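Second month with the Remavis stick now, so here goes. Typing this before training, forgive the spelling.

Background first. Rec league forward, left shot, fourth line if we had four lines. Two sessions a week plus a game, on ice that is more snow than ice by the time we get on it at 10 at night. Not a gentle life for a stick. The last one was a Gaillard, went at the heel in July on a nothing pass. Wanted something cheaper that I wouldn't cry over.

Got the Remavis in the mid flex. They do a stiffer one, tried Troels Ásgeirsdóttir's in warm-up and couldn't load it at all. If you're a big defender who leans on everything, fine. I am not.

## Shooting

Wrist shots — lovely. Comes off quick, and the blade stays square through the release, which the Gaillard stopped doing after a few weeks. I'm putting pucks where I want them more often than not from the hash marks in. Further out it's me, not the stick.

Slap shots, meh. Kick point is low so the big wind-up feels a bit dead. I take maybe one a month and it hits shin pads, so no great loss.

One-timers were all over the place to start. Went high. Every single one over the glass for two sessions, Palesa Adams in goal stopped bothering to move. Dropped my bottom hand a touch and they came down. Worth knowing if your coming from a mid kick.

## Passing and feel

Blade is stiff, a bit pingy. Hard passes bounce off it if you've got stone hands like mine. Softened up after the first few skates, or I did. Backhand is better than it has any right to be with that curve.

Balance good. Light in the hands without feeling hollow. Can't give you a proper weight, kitchen scales won't hold a stick steady and I gave up.

Grip coating is too much. Really tacky, top glove catches when you slide your hand down for a poke check. Took a bit of fine sandpaper to the middle third and it's much nicer now. Probably kills the warranty, so up to you.
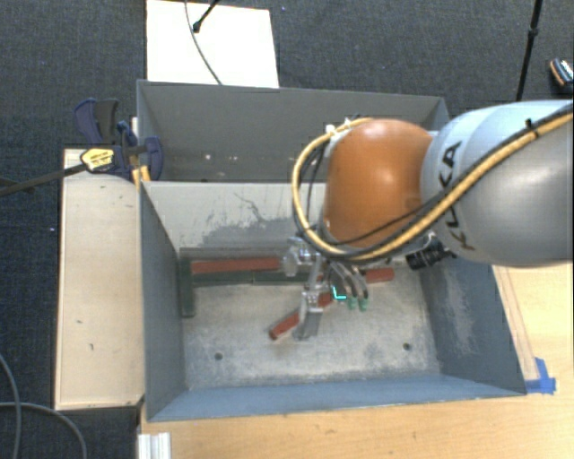

## How it's holding up

Better than I expected. Chips along the bottom of the blade where the tape wore through, one ugly slash mark halfway up the shaft from the Storevell game. No soft spots that I can find. Toe still feels solid when I push down on it.

Did 2000 pucks on the shooting pad over the summer break as well, so it's not had an easy time of it. The pad is rough on tape, rougher than ice. Retaped every 4 sessions or so, then just got lazy.

End plug rattles. Bit of tape inside, sorted.

## Tape

Been using Dokix cloth on the blade, heel to toe, wax over the top. Tried it without wax and it got soggy by the second period. Up top just a thin knob and a few turns down the shaft, the tacky coating does the rest.

## Moans

- Only comes in two curves. If you like a big toe hook, look elsewhere
- The graphics flake. Half the lettering has gone from mine already
- Came uncut and very long, took a good chunk off to get it to my chin and it's stiffer for it. Go one flex down if your short

## Worth it?

Yes. Would buy again at this price, wouldn't at the price of the Gaillard. 8 out of 10, and it loses the two for the coating and those first one-timers. Ordering a second one as a spare before the cup games, same flex, same curve. Will come back and update if this one snaps. Right, skates on.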